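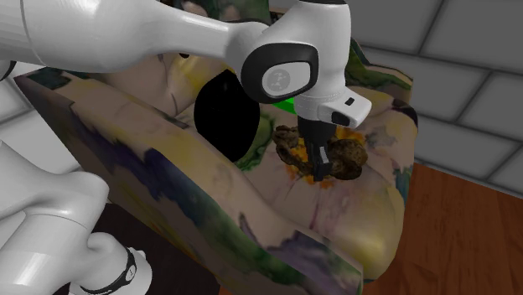
Home Reviews Guides Forum About

Akora Scene Pack — six weeks of picking up weird lumps

I bought the Akora pack in April, mostly so I could stop practicing grasps on plain cubes. If you've spent any time teaching a simulated arm to pick things up, you know the cubes. I was so tired of the cubes! Akora comes from a small outfit called Uvthorpe, and the pitch is messy objects in big soft-looking boxes, set down in rooms that look a bit lived in. I paid 200 dollars for the single-user license and I've run 1096 grasp attempts in it so far, so I feel okay having opinions.

Setup was easy. I had the white arm loaded and moving in 13 minutes, and most of that was me hunting for the folder where Endik (my usual simulator) keeps its models. The gripper worked right away with its two black fingers, and the default speed is gentle enough that you can watch what it's doing and stop it before it does something dumb.

The objects are the reason to buy this. You get brown knobbly things, smooth shiny egg shapes, and thin wavy ribbons that lie across everything else and make a nuisance of themselves. 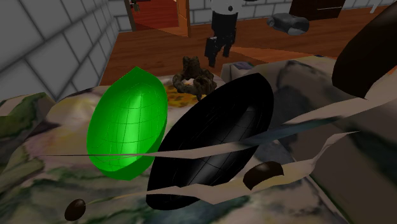
My old grasp planner did fine on the smooth shapes and then fell apart on the knobbly ones, and that's the kind of thing I wanted to find out at my desk. The ribbons are harder still. I'd start with them switched off — there's a checkbox under Clutter — and bring them back once your success rate stops bouncing around.

Now the grumbles. The textures are pretty in a watercolor sort of way but blurry up close, and if your vision model leans on fine surface detail it won't get much help. Very dark objects gave my depth code fits too. And the manual is six pages long, two of them license terms.

I also tried the Marchuk set, which is cheaper and has a much nicer manual, but its objects are mostly tidy household shapes and I was bored with it by the second evening. For a first-timer it's probably the better buy. For me, Akora stays installed, and I'll pay for the next object pack if they sharpen up those textures.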